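4.2 Where single socks go, and how long people keep them

We had expected, when we first sat down with the household diaries from Trarnton, that most of the talk would be about shirts and sheets, the big things that take up room on the line. What people wanted to write about was socks. Of the 787 diary entries that mention a missing item of clothing, 656 mention a sock, and many go on for half a page about it, with a good deal of feeling and sometimes a sketch in the margin.

The entries from Cerkelwood are shorter but tell much the same story. A sock comes out of the wash without its partner, it is put somewhere safe, and there it stays. The safe place differs from home to home (a drawer, the top of the dryer, a hook behind the kitchen door), but within one home it hardly ever changes, and children as young as five could tell our interviewers where to look. One father in Hedar had kept the same shoebox going through three moves, and was kind enough to let Higinio Camacho go through it with him one long September evening. They found two pairs in it, to the great pleasure of both.

We asked each household how long a single sock is kept before it is thrown out or turned into a dust rag. The answers were generous. In 171 homes the sock was kept for a year or more, and people often told us, a little shyly, that they had never set a limit at all. Color seems to matter here. Bright or patterned socks were kept longest, while plain ones in white, gray or black were let go sooner – the owners felt that another one like it would be along before too long. Low-cut socks (Figure 6) were the kind most often named as hard to match, as families tend to buy them in packs and then buy a slightly different pack the next time.

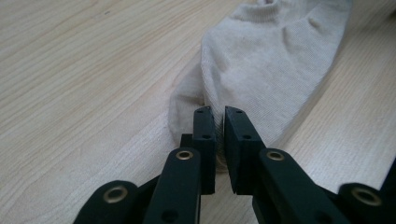 Figure 6. A light gray ankle sock on a wooden surface, in both views.

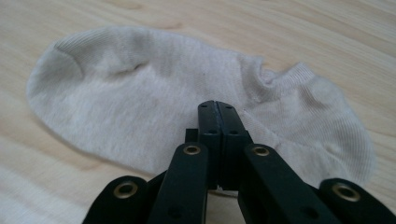 Would it help families to buy only one kind of sock? For the adults it probably would, and the few homes that had tried it wrote far less about missing socks in their diaries, but the children in those same homes went on asking for stripes and dinosaurs, and their parents mostly gave in.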